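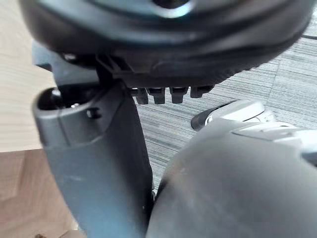
Notes for the Sunday talk, Grurthorpe Library, upstairs room

Good afternoon, everybody, and thank you for coming up all those stairs. (Wait for the late ones. Say hello to Ingeborg if she made it.)

I want to talk about letters, the paper kind, and why I went back to writing them after a very long gap. It started in February with a shoebox. My aunt, Seraina Lüthi, kept every letter she was ever sent, and when she moved to the smaller apartment the box came to me. There were 287 of them – I counted over a weekend with a pot of coffee – and nearly 200 were from the same friend, Ingeborg Auer, who lived 2 streets away the whole time!

(Pause here, people usually laugh.)

Now, you'd think two women who could wave to each other from the corner would just pick up the phone. They did that too. But the letters are full of the small stuff, what the plums cost, a dream about a train, a long complaint about a hat. Read the hat letter. Go slow, it's better slow.

After that I bought a pad of plain paper and wrote to my brother. It took me the better part of an evening and I crossed out half of it. He wrote back three weeks later, a page and a half, and told me things about his job I had never heard in all our phone calls, and we talk every week.

So a few things I've learned, if you'd like to try it. Start with where you're sitting. Don't save up news, it goes stale and then you feel you owe somebody a report. Ask one real question. And let your handwriting be bad – mine is terrible and my brother says he enjoys the puzzle.

(Hand out paper and envelopes now. Stamps are in the blue folder.)

Take ten minutes and write the first few lines to someone. You don't have to show me or mail it, though I do hope you will.

Filed under: Talks & Readings
14 shares | 2 comments

More from this section
What to do with old postcards
Reading aloud to grown-ups
Keeping a kitchen diary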